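Ticket 1398
Product: Prullero inventory desk, web version
Site: Tarnatham branch
Opened by: Mahtab Alipour
Opened: August 16, 2021
Priority: Normal
Status: Closed

Reported problem
Stock photos upload fine but the item page shows a gray square where the photo should be. It affects everything added under Toys and Games. Older items in the same category still show their photos. Tried two browsers and a different computer, same result.

Support, first reply
Please send the item number for one affected entry and tell us whether the thumbnail shows in the search list.

Mahtab Alipour
Item 641. Yes, the thumbnail shows in the search list. Only the full page is gray. I also deleted the photo and added it again — no change.

Support
Thank you. The full-size copy is being saved to the old Bittencourt folder, but the item page looks in the new one. The category was moved in March and its storage path was not updated with it. Thumbnails are kept somewhere else, so they were not affected.

Steps taken
Changed the storage path for Toys and Games to match the other categories.
Moved 102 full-size photos from the old folder to the new one.
Cleared the page cache for the Tarnatham site.
Left the Faltwood site alone — its path was already correct.

Mahtab Alipour
Most are back. There are 3 items that still show gray, all with an ampersand in the file name.

Support
Those were skipped by the move. Renamed and copied by hand. Please reload and check.

Mahtab Alipour
All three are showing now, and 641 opens at full size. Fine to close.

Attachment (1)

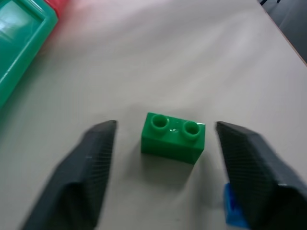
Item 641, green toy brick, two-stud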